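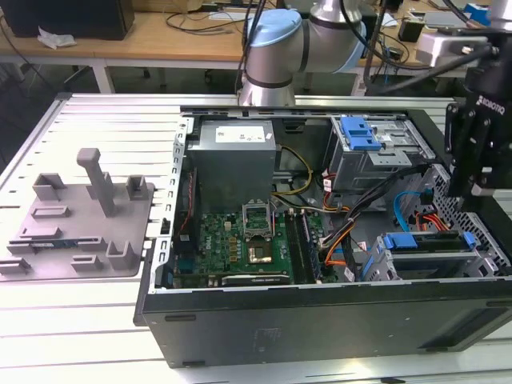 Fixed camera view, case open, CPU socket empty.

Gate the planner on socket state, and don't trust the score
By Ro-un Cha, November

I keep seeing perception demos where the model reports "socket found" and everyone claps. Finding a socket is easy. Knowing whether there is a processor in it is the part that breaks your arm's plan, and a high confidence number tells you very little about that.

What follows is how I set up the check in Pondex, with Maeng as the planner.

1. Crop first. Feed the state classifier a 135-pixel square around the socket center. Full images let it cheat on the background.

2. Label three states: empty, seated, unknown. Leave out "unknown" and the model will guess for you.

3. Turn on the wrist camera as a second vote:
 socket_gate.sources = fixed, wrist
 socket_gate.agree = all
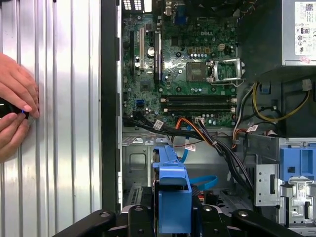 Agreement between cameras is where I expected the least trouble and got the most. The two views share no orientation, so register each one to the board before you compare anything. The DELL logo on the green board makes a decent anchor from the wrist, and so does the raised bracket by the socket. Hands are another matter – with two of them in view at the left, holding a small black object close to the ribbed metal, the gate should return "hold" whatever the socket looks like. Vendors will say their planner handles this. Test it yourself.

4. Replay before you run. I use 1000 stored image pairs and read every disagreement by eye. My last pass had 14, and most were glare on the contacts read as a processor.

5. Send "unknown" to a stop. Maeng's default is to retry, and it will retry happily until Friday.
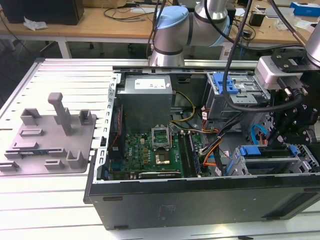

Fixed camera again, processor seated and bracket still open.

Note that a seated processor with the bracket up is not a finished install. Keep the bracket as its own flag. If your status call returns a 404, the gate module didn't load and the planner is running without it, with no warning in the log.

Related
Hand-eye calibration in Gromcombe
Why I turned off auto-retry
Flullia log viewer: first look

Contact | © Ro-un Cha | Back to top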